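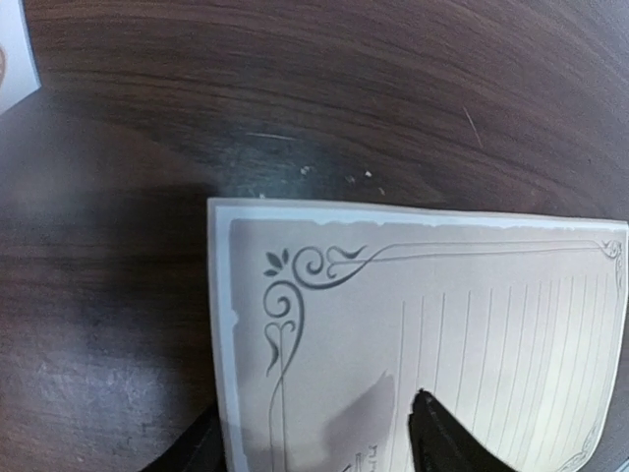
Photo: Seraina Baumgartner

The Paper Chase

Jakdale wants 2000 examples of a robot handling paper. So far the Maltley office has 100, nearly all of them gathered at one dark wood table with fancy ruled stationery.

The gripper has two black fingers. A person steers it down to the sheet, the wrist camera records, and the attempt goes into the pile the system learns from. Then they do it again, 16 times an hour on a good day.

I asked what happens on a white desk, with a thin receipt. "We'll collect that too," I was told - in January, maybe. It's the usual answer in this business. More examples may well help. But 2000 tries at one table could mostly teach a machine that table.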